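From: Rochelle Whitelaw
To: cludow-allotments list
Date: February 9, 2020
Subject: Re: [cludow-allotments] Water, and the Varna Lane tanks AGAIN

Sorry all, typing this with a coat on and ten minutes before I have to be out the door, so no capitals where there should be and so forth.

Derek wrote:

> Can someone please tell me what is happening with the water. I was told
> in November that the tanks at the Varna Lane end would be joined up to
> the standpipe "over the winter" and as far as I can see all that has
> been done is a trench which my wife nearly went into. I have plot 23
> which as you know is the furthest from anything. I am not carrying cans
> up that slope for another summer, my shoulder won't have it. Also who
> decided on black pipe and not blue? And is it true the rent is going up
> to pay for it?
>
> D.

Right. In order, or nearly.

The trench. Yes it is open, yes it should have had boards over it. Boards went on this morning, two of them, plus the old gate laid across by the compost bays. Please don't move the gate. Somebody moved it before and used it for beans. Very sorry about your wife Derek, I hope she is all right, please tell her to ring me if she wants to shout at someone.

The pipe. Black is because it sits above ground from the hedge onwards and the blue isn't meant to be left out in the sun. Blue is for the buried bit. So it will be both, black and blue, like my knees after the digging day. Plirnine quoted for the lot and then came back with a different price for the joints, so I've gone back to them and am waiting. They say next week. They said that before.

The tanks. Three to be joined, not four as it says on the plan pinned up in the hut. The fourth has a split down the seam and I am not spending money on it. If anyone wants it for a pond or to stand potatoes in, first to reply gets it, but you'll have to move it yourself and it is heavier than it looks. Full of leaves as well.

The plan in the hut is the old one by the way. Will replace when the printer behaves.

Rent. No. The water money comes out of what was put by from the seed sales and the open day, nothing to do with rent. Rent gets talked about at the meeting same as every year, and if it goes up it'll be for the insurance. I don't know where this story started but I've now had it from two people so please pass on that it isn't so.

Plot 23. Derek I do take the point. The run as drawn stops at the bend by the damson, and from there to you is a fair old drag uphill. What I'd like to do is carry on with a thinner hose up the path edge and put a tap on a post at the top. Pressure will be rubbish, I'll say that now. A trickle, but you could leave it filling a butt while you get on with something else. Would that do? The couple next to you would get the use of it too. Let me know before I place the order becuase the fittings come in packs and I don't want to pay delivery twice.
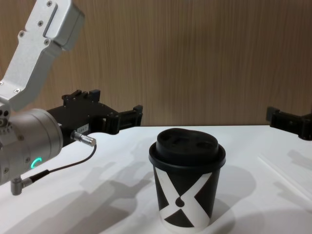
The white table, with the cup on it.

Other things while I have you.

Seed potatoes. Order came from Cantero, all present except the Charlottes, which have been swapped for something I've not heard of. Trays are in the hut on the left, egg side up, if you see what I mean, eyes to the light. Names are on the labels. If your name isn't on a label you didn't order any, and I did send that form round more than once.

Hut key. There should be 2 on the hook and there is one. Check pockets, check the car, check the dog. I'll have to change the padlock otherwise and then everyone needs telling and it'll be a whole performance.

Bonfires. Not before dusk, not when the wind's coming off the lane, and not carpet. Whoever burnt the carpet, it stank out the whole of the bottom row and the lady at the end house had washing on the line. I've been round with an apology and a cabbage.

Manure. The stables can bring a load but they want somewhere to tip it that isn't the turning circle. Suggestions please. The strip by the trench would have been ideal, see above.

Manure also: it will be fresh so don't go putting it straight round anything, let it stand.

Netting. Found some in the brambles behind plot 9, good stuff, green, rolled it up and left it by the water butt. Claim it or I'm having it for my brassicas, the pigeons have stripped them down to ribs.

Digging day for the last of the trench, I'll send a date once Plirnine have comitted to theirs. Bring a spade if you own one. The ones in the hut have had it, one's mostly tape. I'll do soup.

Must go. Reply to the list please and not just to me, I lose things.

Rochelle

PS Derek, the thing in your greenhouse was a toad. I left it where it was.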